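Print this page | E-mail this chapter

Chapter 7
Floors, Cables and the Space Under Tables

Radek Vávra

7.1 Scope

This chapter deals with the lowest layer of a furnished room: the floor surface, the supports that meet it, and the items that collect between them. In Chapter 6 the work surface was treated as a plane to be loaded and cleared. The floor is treated here in the same way, with one difference. A worktop is cleared before use as a matter of habit, while a floor is usually cleared only after an obstruction has been noticed.

Three classes of floor item are distinguished. Fixed supports include table legs, brackets and railings. Stored items include cardboard boxes, bags and shoes. Service items are power strips, extension leads and data cables. The Lonness survey of shared workrooms, completed in September, recorded 139 service items in 30 rooms. Most lay within one step of a table leg. 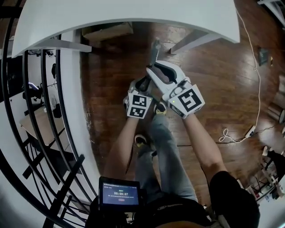
Service items are the hardest of the three to place. A cable has a fixed length, and the excess has to go somewhere. Loose coils should lie against a wall or be fastened to the underside of the tabletop. A coil left beside a power strip takes up more floor than the strip itself and tends to migrate toward the walking line — the route a person takes between the door, the stairs and the seat.

7.2 Clearance

Clearance is measured from the edge of the tabletop, not from the leg. Where the edge is curved, take the measurement at the point of greatest overhang. Polák gives a working minimum of around 2 feet for a seated user, and this value is used in the exercises. Boxes stored under the table are permitted only behind the line of the legs.

Dark wooden floors need separate treatment. White cable shows clearly against them; black cable does not, and should be routed along the baseboard (see the Lillard method, Section 7.4).

Plostness uses cookies to remember your place in the text. Accept | Manage settings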